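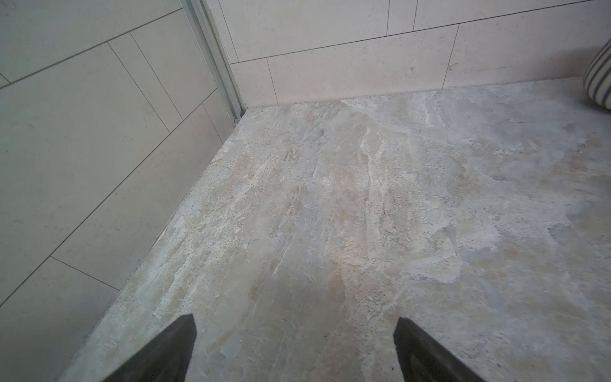
Marble-look tiles, pale grey and beige.

I have now watched all six episodes of Stanik twice, and I'm still cross about the finale. Not cross enough to stop talking about it, mind you, which my poor family will confirm!

If you missed it, Stanik is the one about a ferry town that loses its ferry. Sounds dull as dishwater, I know. My sister put it on when I was staying at her place in March and I'd rolled my eyes before the opening titles finished (a long shot of fog, a bell, more fog). Then the harbour master's daughter came home with a suitcase that wasn't hers and I was hooked - properly hooked, tea gone cold on the arm of the couch.

The same crew made Polow, a movie that ran to 243 minutes and played at our local for all of two nights. I saw it with 22 other people and a good half of them left at intermission. I stayed, and I'd do it again, but you do need a cushion. Stanik has the same love of slow doors and long silences, only somebody has finally told the director that viewers have to get up for work.

So, the finale. I won't spoil who's on the boat. I'll just say that five hours of careful, lovely build-up get tied off in a phone call, and we only hear one end of it.

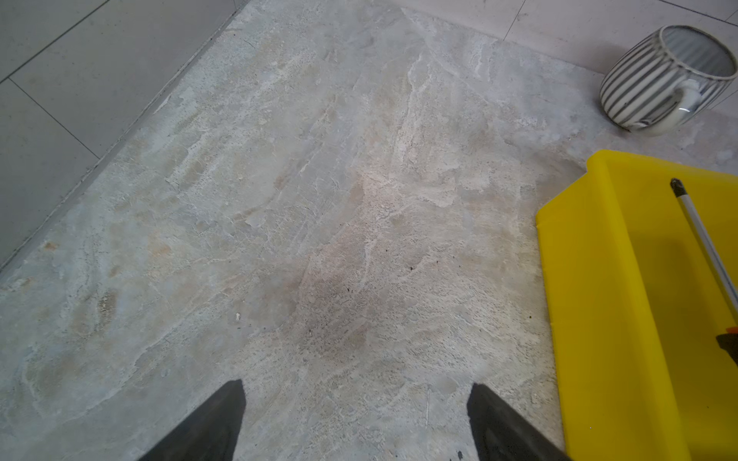 Stusta wrote to the magazine after my first grumble to tell me the phone call was the whole point, that the town never hears the other side of anything either, and would I please watch the second episode again with the sound up. Fair enough. I did, and there's a ringing phone in the bakery that I'd completely missed.

I'm coming round, a bit. The colour in that last hour is gorgeous and the music deserves its own column. There's even talk of a second series set in Lekota, the inland town everyone keeps threatening to move to, and some 1,000 fans have already signed a letter asking for the bakery to be in it. I'd have signed too, but I want my phone call explained first.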